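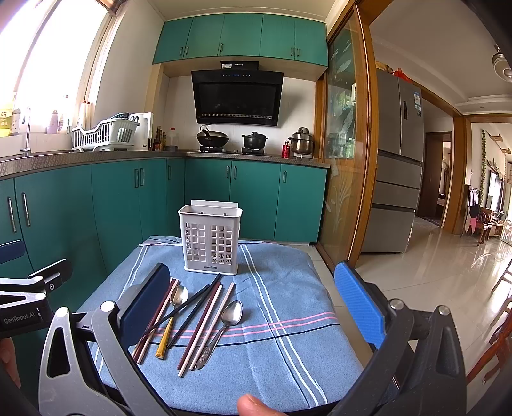
*by Lakshmi Mathew*

**The Odd Ones**

When my aunt died, the house in Rurkgate had to be given back in July, and my cousin Eren telephoned to ask which things I wanted. I said the cutlery. He was silent for a moment and then he said, "You know there is a piano?"

I knew there was a piano. I live on the third floor.

So the cutlery came to me by post, rolled in a newspaper, inside a box which had once held Andarano biscuits. I put a blue towel over the low table in my kitchen, the striped one, and I laid the pieces on it to see what he had sent. He had been honest with me. There was nothing of value. Two brown chopsticks made a pair, and two black ones also, but after them came a dark maroon one and a pale one, which had no relation to each other. There was a spoon with a yellow handle. And there was the engraved spoon, which in my childhood we were not permitted to touch.

I stood the white plastic holder behind them, the one with the square holes, and I did not put anything into it. I made tea first.

My aunt had rules for the table. The yellow spoon was for the guest. This surprised the guests, who could see very well that there was a finer spoon, with flowers or leaves or whatever it is along the handle, lying by itself beside my uncle's empty place. My uncle had gone to work on the ferries at Hemar when I was 6 years younger than Eren is now, which is how my aunt counted, always by other people. He sent money for one winter. After that he sent a calendar, and after the calendar he did not send anything.

She continued to lay his spoon. She washed it after supper together with the used ones and dried it with the same care.

"It is not dirty," I told her once. I was twenty-two and came to her on my holidays with many opinions.

"It was on the table," she said.

The maroon chopstick and the pale one I could explain, at least by half. She had owned a pair of each colour. One evening a neighbour came to the door to say that the ferry company had closed its office, and that some of the men had been living for years in another town, under their own names, not hiding at all. My aunt thanked her and gave her a piece of cake to carry home. Then she came back to the kitchen and took one maroon chopstick and one pale one out of the drawer, and went outside with them. I heard the lid of the bin. When I asked her why not the complete pair, she looked at me as if I were slow.

"And then what would I eat with?" she said.

From that evening she ate with the two odd ones, at every meal when there was rice. She was 79 when she stopped to cook for herself, and Eren told me that in the last place, where everybody was given a fork, she asked for them each day by their colours.

I drank my tea and looked at the row on the towel. My neighbour's radio was playing through the wall, a program about gardens. I tried to remember my uncle's face and I found only his sleeve, grey wool, reaching across the table for the salt.

In the bottom of the biscuit box there was a note from Eren, folded small. He has the handwriting of a man who writes only on forms. *The nice spoon was in the bin bag,* it said. *She put it there herself in the spring, I took it out again. I didn't tell her. Do what you like.*

I read it twice. Then I took my cup to the sink, and I thought about her hands, and the drawer, and how many times she must have laid that spoon before she had enough of it.

I could have thrown it away for her. It would have been the respectful thing, I think — she had decided, and she was a person who decided slowly. I even opened the cupboard where the bin is. But it was past seven and I had soup on the stove from yesterday, and I was hungry.

I took the spoon from the end of the row and washed it, and I sat down and ate with it. It was heavier than I had expected. The engraving pressed a little into my finger.

Afterwards I telephoned Eren and asked him what he was going to do about the piano.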